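4. Recording towel-folding episodes on the Mestesine station

This part is the fun one! By now both arms are homed (section 3) and you're ready to record the cloth set Jade Lavoie put together for the Boychuk policy.

4.1 Starting an episode

1. Clear the last episode from the screen and type in the new episode number.
2. Lay one towel flat near the middle of the table. Keep the bin toward the back edge.
3. Bring both grippers in over the cloth and start recording.

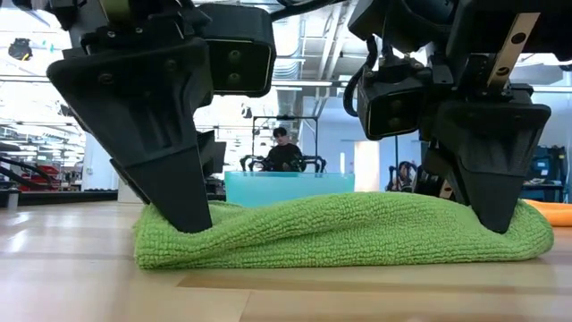 Our biggest gain in February came from teaching the policy with two-handed contact. Before that, the demos pinched one corner at a time, and the policy stalled on 22 of 128 test folds. Now we ask operators to push down at both ends together. Look for a soft ridge rising between the fingertips, like the one in the green towel, and try to get the same thing early in every demo. It's a lovely clear signal for the model, and with it the stalls dropped to 14 on the same test.

Caution: Ease off if the fingertips start to drag along the wood. Pressing harder doesn't help the fold and it wears the tips.

4. Finish the fold, lift both grippers clear, and stop recording.
5. Place the folded towel in the bin, then set out the next color. With a yellow-green one lying in the bottom of the bin and the orange one on the table, you're set for the second half of the cloth set.
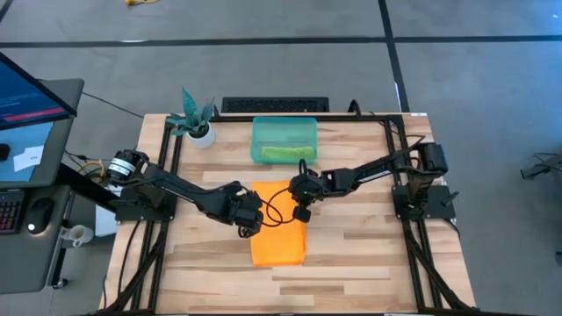
4.2 Checking what you recorded

1. Play back the first 200 steps of each episode. Both wrist views should show cloth the whole way through.
2. Mark any episode with a dropped towel as "retry" and keep it. Maëlle Gauthier trains the recovery model on these, and she's always happy to get more!
3. Copy the session folder to the Rutby drive before you power down the arms.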